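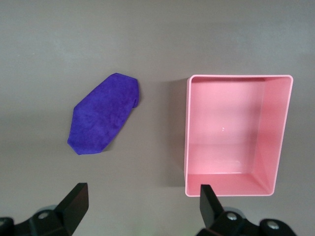

A folded purple cloth and an open pink bin, seen from the wrist camera of one arm.

Tonuvel is a task planning and control package for robot workcells with two arms. It was developed at Ellus under the direction of Przemysław Adamczyk and is used mainly for tabletop sorting, in which household objects are picked up and placed in bins. The package takes in camera images and joint readings, keeps a list of the objects on the table, and issues motion commands to both arms. Its first public release is dated 19/01/2022.

Background

Tonuvel replaced Makori, an earlier single-arm program from the same group. Makori followed a fixed script and had to be restarted whenever an object was missed. Its grasp library was carried over to the new package and later extended to soft goods such as towels and cloths. The file format for recorded runs was also kept, so that older logs can still be replayed.

Perception

The perception module merges a fixed view of the workspace with close views from cameras mounted at the wrists. The fixed view is used to find objects and bins and to assign each a position in a shared table frame. The wrist views are used shortly before contact, when a small error in position matters most.

Cloth is handled separately from rigid items. The module traces the outline of the fabric, estimates its long axis, and proposes grasp points across the narrow direction. Folded edges are given a lower score, as a finger may slide between layers and lift only one of them. Bins are modeled by their rims – the floor of a translucent bin is ignored in the depth estimate.

Planning

The planner assigns each object to one arm according to reach and to the bin chosen for it. Left and right are named from the side of the robot bases, so that in a camera view facing the bases the right arm appears on the left. This convention has been a common source of setup errors, and release 3 added a check that asks the operator to confirm the arm names before the first motion.
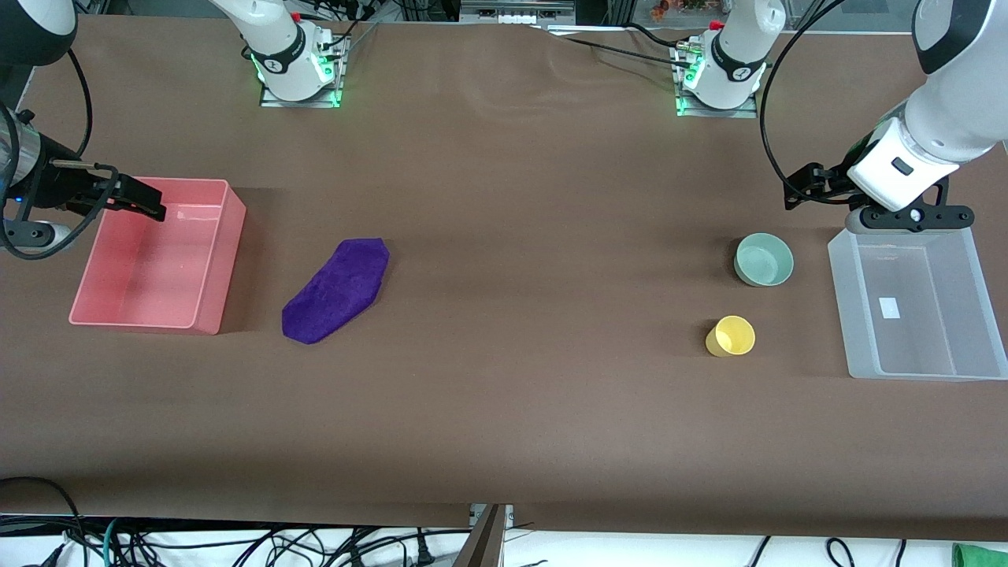
Two-arm workcell with a bin near each end of the table. The right arm appears on the left.

When both arms need the middle of the table, the planner reserves the space for one of them and holds the other near its own bin. Motions toward opposite ends may run at the same time.

Control and tooling

Joint targets are smoothed before they are sent to the arms, and gripper commands are kept in a separate queue. Runs are stored by Betamine, a companion logging tool that lines up camera images with joint readings and marks each grasp attempt. The test suite distributed with Tonuvel contains 126 recorded runs, including 7 in which a grasp fails and the planner must try again.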